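# Cellule Purer – carnet de réglage et d'entretien

Mis à jour le 11 décembre 2024
Catégorie : Robotique > Cellules > Prise en bac

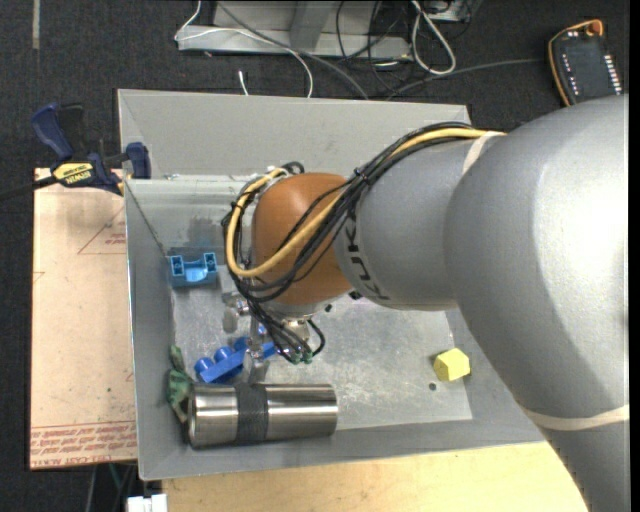
Je m'occupe de la cellule Purer depuis qu'elle a quitté l'atelier de Sandport, et ce README regroupe ce que je finis toujours par réexpliquer de vive voix. Le gros sujet chez nous, c'est le faisceau. Le câble jaune et les noirs longent le dessus du bras KUKA, passent par-dessus l'articulation orangée et font une boucle avant de redescendre vers l'outil. Gardez cette boucle large ! La première fois, je l'avais serrée « pour faire propre », et un connecteur a lâché à la 77e prise.

## Avant de lancer

- Bras en position haute, vitesse à 4 %, pendant à portée de main.
- Faire tourner le poignet à la main depuis le pendant, dans les deux sens, en regardant les câbles et pas l'écran (je sais, c'est tentant).
- Vérifier les petits connecteurs verts côté outil.
- Resserrer le serre-joint IRWIN au coin du bac. S'il a bougé, refaire le repère du bac dans `config/bac.yaml`.

## Le bac

Je laisse exprès des objets pénibles : un cylindre en inox qui brille, une brique bleu vif, un petit bloc jaune à facettes. Le cylindre est le pire des trois, ses reflets rendent la profondeur fantaisiste. Nawal Tazi a ajouté un filtre dans `scripts/profondeur.py` – ça aide, mais baissez quand même l'éclairage.

Le fond est rayé, c'est normal. Par contre, si vous voyez une rayure fraîche, le décalage en Z est sûrement faux : on arrête tout et on refait le point outil.

## Entretien

Toutes les 100 prises, je nettoie les doigts de la pince au chiffon sec. Toutes les 500, je démonte le support et je change le petit collier qui tient les câbles noirs. Abdul-Rahman Issahaku préfère du velcro, on en discute encore dans le ticket Nyarko.

## Ce qui manque

Le script de reprise après arrêt d'urgence plante si la pince est fermée. Ouvrez-la à la main avant, je corrige ça en décembre.

Articles liés
- Cellule Bemska : premier démarrage
- Refaire un point outil sans y passer la journée
- Nyarko : suivi des tickets câblage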